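Print this page | E-mail this page

Gastetau Shared Workshop: Manipulation Notebook
Entry for December, bench 3. Two-arm teleoperation, soft container task (tote bag)

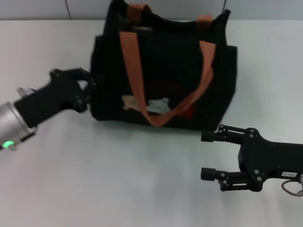 Work on the soft container task resumed at 9:40 a.m. under the revised operator sheet. The purpose of the present block is to record demonstrations of a tote bag being steadied by one arm and handled by the other, under remote control throughout, for use in the Puvness training set. Rigid containers were completed in November and are not discussed further in this entry.

Operator arrangement. One operator drives both arms from the Wivuvico console. The earlier practice of assigning one operator to each arm has been discontinued. Paired operators tended to wait for one another, and the pauses were carried into the recordings, where the policy learned them as part of the task. The single operator is slower in the first hour and noticeably more even after that.

Task definition as used in this block:

The left hand takes hold of the side of the bag and keeps it upright. The right gripper approaches with its fingers open, low and from the side, and remains open until the operator has confirmed the hold on the left. The right gripper then takes a handle. The bag is moved a short distance along the table and set down on its base. Both arms withdraw.

Observations.

1. Fabric gives under the left hand. The console reports contact late on canvas-like material, and operators accustomed to the rigid containers close further than is needed. The side of the bag is then drawn inward and the opening changes shape. A lighter hold is to be preferred, even at the cost of an occasional slip. Slips are to be kept in the recording and marked.

2. Hanging handles are the principal difficulty. A handle that droops across the front of the bag lies close to the fabric, and the gripper fingers are apt to collect both. Operators reported better control when they came in from below the loop and lifted before closing. The operator sheet will be amended to say so.

3. Dark hand against dark fabric. Reviewers had trouble placing the exact point of contact on a black bag when working from the head view alone. Review of this item should use the joint log alongside the video. A request for a lighter bag was considered and declined, as the set is meant to include difficult cases.

4. The handle color, by contrast, is easy to follow. Segmentation by the Laur tool separated the orange-brown webbing from the bag body without manual correction in most recordings.

Recording count. The block produced 79 demonstrations, of which 8 were set aside. Reasons for setting aside: loss of the console link, arms started from the wrong rest position, and one instance in which the operator abandoned the attempt before contact. Failed grasps are not in themselves a reason for exclusion. The target for the soft container task remains 2000 demonstrations across all bags and all benches.

Changes to procedure, effective from the next block:

The bag is to be reset by hand between demonstrations, with the handles let fall as they will. Colleagues have been arranging the front handle neatly, and the starting positions are in consequence too much alike.

The start of each recording is to be marked before either arm moves. Several files in the present block begin with the left hand already in motion and will need to be trimmed.

Operators are to take a break after each hour at the console. Entries made late in a long session show hurried approaches on the right side.

Open questions. It has not been settled whether a handle grasp that also takes a fold of the bag should be labeled as a success when the bag nevertheless arrives upright. The present labels are inconsistent between reviewers. Until a ruling is made, such recordings should be given the label "mixed" and a note entered in the comment field. It is also unclear whether the smoothing filter on the Wivuvico console should remain at its default setting for fabric. Two operators asked for it to be reduced, and a short comparison on the same bag is proposed for the first session of the next block.

Session closed at 4:15 p.m. Arms parked, console log copied to the bench 3 folder. Trimming of the early files is outstanding.

Related entries
Rigid containers: closing notes, November
Operator sheet for two-arm work, current version
Laur: segmentation settings for webbing and straps
Puvness labeling rules, with reviewer comments
Console link faults on bench 3

Print this page | E-mail this page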